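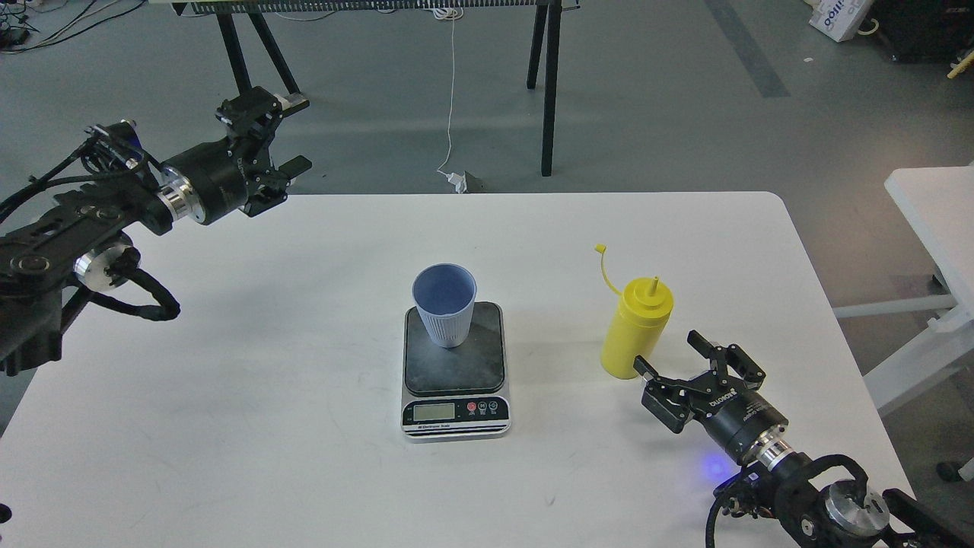

第二章 从零开始养一罐酸种

最后更新:07/05/2019

分享 457 评论 188

上一章聊的是面粉和罐子,这一章动手。还没读上一章也没关系,手边有一袋全麦粉、一袋普通高筋粉、一个玻璃罐、一台秤,就可以往下看了。我用的面粉是Jemby家的石磨全麦,罐子是Halonen那套里的中号,你换成别的牌子完全可以,我自己第一罐酸种用的还是吃空了的酸黄瓜瓶(洗了三遍,还是有一股莳萝味,养出来的面包倒挺好吃)。

先说好,养酸种这件事慢。我第一次养的时候天天趴在台面上看,看到第三天什么动静都没有,气得差点倒掉。幸好当时在Altside面包房上课,Lucinda Dvorak看了一眼我的罐子,说了句“再等两天”,就走开去烤她的黑麦了。所以这一章里凡是我写“再等等”的地方,请你真的再等等!

2.1 开始之前:把秤弄好

整个养种过程里,称重是最容易被随便对待的一步。我以前也用量杯,一杯面粉一杯水,结果今天稠明天稀,根本看不出酸种到底有没有变化。后来老老实实改用克数,日子一下子清净了。

1. 把秤放在硬的、平的台面上。别垫毛巾,别垫硅胶垫,也别把它架在砧板边上。
2. 开机,等数字归零并且不再跳动。
3. 确认单位是克。有的秤换过电池以后会跳回盎司,我吃过这个亏,那天的面糊稀得能当豆浆喝。
4. 放上空的容器,按去皮键,数字回到零。
5. 加面粉,看数字;再按一次去皮;加水,再看数字。
6. 记下来。随便一张纸就行,贴在冰箱门上。

注意:有些秤放着不动一会儿就会自动关机,去皮的记录也跟着没了。我的办法是先把空罐子的重量称好,用油性笔写在罐底。写了这个数字以后,秤关多少次都不怕,用总重减掉罐重就知道里面还剩多少种。

小提醒:量几克的东西(比如盐或者一小撮种)时,一点一点加,加完等一等再读数。便宜的秤对很小的变化反应慢,你往里面连着撒,它可能一直显示同一个数,然后突然蹦上去一大截。

怀疑秤不准的时候,找一件包装上写着净重的、没开封的东西放上去比一比,别忘了包装本身也有一点重量。差一两克不用管,养种没那么娇气。要是两次称出来的数字差很多,先换电池。

2.2 第一天:混合

需要的东西:

全麦粉 50克
水 50克
干净的玻璃罐 一个
勺子或者硅胶刮刀

步骤:

1. 罐子用热水和洗洁精洗干净,倒扣晾干。不需要煮,也不需要用酒精擦。
2. 空罐上秤,去皮。
3. 倒入50克全麦粉。
4. 去皮,倒入50克水。水温摸起来不凉手也不烫手就行,自来水氯味重的地方,提前一晚把水接在碗里放着。
5. 搅到看不见干粉。罐底的角落要照顾到,那里最爱藏一块干的。
6. 用刮刀把罐壁刮干净,把面糊表面抹平。
7. 在面糊的高度套一根橡皮筋。
8. 盖子虚掩,放到室内暖和的地方。

注意:盖子千万不要拧死!发酵会产生气体,拧紧的玻璃罐是有可能炸的。Consuelo Ospina跟我同一期上的课,她有一天出门前顺手把盖子拧上了,回来以后擦了一晚上天花板。

关于“暖和的地方”:我住的Ullton冬天又湿又冷,厨房早上经常冷得人不想下床。我会把罐子放进没开火的烤箱里,只开烤箱灯。夏天就不用了,放台面上,避开直射的阳光。烤箱灯这一招有个危险,就是家里别人不知道里面有东西,直接预热。请在烤箱门上贴纸条,字写大一点。

2.3 第二天:先看看,别动它

第二天不喂。

打开盖子闻一下,可能是生面粉味,也可能有点像湿纸板,都正常。表面有一点点发干,拿勺子搅两下就好。有的人在这一天就看到一大堆气泡,高兴得到处拍照,我得泼点冷水:这时候冒泡的大多是别的细菌在热闹,离能用还早着呢。过两天它突然安静下来,也别慌。

如果天气很热,第二天傍晚已经闻到很冲的味道,可以提前做2.4的喂养,不必死守钟点。

2.4 第三天到第七天:每天喂一次

从第三天开始,每天差不多同一个时间喂。我是早上烧水泡茶的时候喂,水壶响之前刚好弄完。

每次喂养的量:

保留的旧种 50克
高筋粉 25克
全麦粉 25克
水 50克

步骤:

1. 搅一搅旧种,称总重,减去写在罐底的罐重。
2. 把多出来的舀掉,罐里留50克。
3. 按上面的量加粉,再加水。
4. 搅匀,刮壁,抹平。
5. 把橡皮筋挪到新的高度。
6. 虚掩盖子,放回原处。

舀出来的那部分叫弃种。头几天的弃种味道不太好,我直接扔(扔垃圾桶,不要倒水槽,面糊干了以后比水泥还难弄)。一周以后的弃种可以攒在冰箱里,拿来摊葱花饼特别香,做法在第五章。

注意:很多人舍不得丢,心想留着多养一点多好啊。我懂!可是旧种留得越多,每次要喂的面粉也越多,按这个比例滚下去,几天就得换桶了。

这几天里你可能遇到的样子:

第三天、第四天,气泡变少,甚至一动不动。照常喂。
表面浮着一层灰灰的水,那是饿了。倒掉或者搅回去都行,倒掉的话味道淡一点。
闻起来像指甲油。也是饿了,第二天喂的时候把旧种减到25克,粉和水不变。
闻起来像酸奶或者熟过头的苹果,很好,继续。
长出粉红色、橙色的条纹,或者毛茸茸的霉点:整罐扔掉,罐子用很热的水洗,重新来。这一条没得商量,不要只挖掉表面,也不要拿鼻子凑近去研究。

2.5 怎么算养好了

我看三件事。一是喂完以后能长高一倍,也就是从橡皮筋的位置往上再走同样的高度;二是这个长高的过程连着5次喂养都能看到;三是味道酸得干净,闻了想吃东西。

常见的浮水测试,就是舀一小勺种放进水里看它浮不浮。我偶尔也玩,但不太信它。全麦多的种本来就重,沉下去不等于没养好,而舀的时候手重了把气压跑了,也会沉。还是看橡皮筋靠谱一点。

第七天还没到翻倍的程度怎么办?再喂几天。冬天开始养的话,拖到两周也很常见,我自己那一罐就是第十一天早上突然顶到盖子的,我在厨房里叫得邻居都听见了。

如果过了两周还没什么动静,按这个顺序检查:

1. 温度。换一个更暖的地方,先试两天。
2. 面粉。看看是不是漂白的,换成没漂白的,或者把全麦粉的比例加到一半以上。
3. 水。换瓶装水或者晾过的水。
4. 秤。回到2.1再核对一遍,尤其是单位。
5. 稠度。面糊太稀的话气泡留不住,它其实在发酵,只是长不高。把水减5克看看。

一次只改一样,改完等两天再看。四样一起改,好了你也不知道是哪一样起的作用。

2.6 放进冰箱之前

养好以后就不用天天伺候了。我平时一周烤一次,其余时间它都住冰箱。

1. 喂一次,比例同2.4。
2. 在室温放一个小时,看到有一点点气泡。
3. 盖上盖子,还是不要拧死,放冰箱中层。
4. 罐身贴纸胶带,写上喂养的日子。
5. 每周拿出来喂一次。

要烤面包的前一天早上取出来,喂一次,晚上再喂一次,第二天早上通常就很精神了。隔了很久没管的,可能得多喂一两回。我有一年8月出门旅行,回来的时候罐子里浮着一层黑水,看着挺吓人,倒掉黑水从底下挖了一勺干净的出来喂,第三天就活过来了。

注意:从冰箱刚拿出来的玻璃罐不要马上加热水,罐子会裂。用室温水,慢慢来。

2.7 备份

这一节请不要跳过,我是打碎过罐子才补写的。

1. 挑一次刚长到最高的种,舀两大勺放在烘焙纸上。
2. 用刮刀抹成薄薄一层,越薄越好。
3. 放在通风的地方晾到完全干脆,一掰就碎。
4. 掰成小片,装进密封袋,写上日子。
5. 放在阴凉干燥的柜子里。

不要用烤箱烘,哪怕最低温也容易过头,酵母烫死了就只剩一袋饼干渣。想要复活的时候,取10克干片,加等量的室温水泡软,再加10克面粉搅匀,然后按2.4的节奏喂上几天,每次的量慢慢加大就行。

我还留了一份湿的在Consuelo家冰箱里,她也放了一份在我这儿。两罐长得一模一样,所以罐身一定要写名字,我们已经拿混过一次了。

2.8 几个评论区常问的

可以用勺子量吗?
小撮的盐可以,粉和水请上秤。

金属勺会不会伤到酸种?
不锈钢勺搅一搅没事,别把勺子一直泡在里面就行。

能不能一直全用白面粉?
养好以后可以。头一周我还是建议掺全麦,长得快很多。

喂晚了半天要紧吗?
不要紧。酸种比我们想的耐饿,我常常睡过头,中午才喂,它也没跟我计较。

罐子多大合适?
面糊搅好以后占罐子三分之一左右最舒服,往上要留够长高的地方。我见过有人用果酱瓶养,每天早上都得擦桌子。

什么时候换罐?
罐口结了一圈干壳、盖子都盖不平的时候。把种倒进干净罐子里接着养,旧罐泡水过夜再刷。新罐记得重新称空重,写在罐底。

下一章做第一个面包,会用到100克喂好的种,烤之前一天请把2.6里说的两次喂养做完。

阅读 2,967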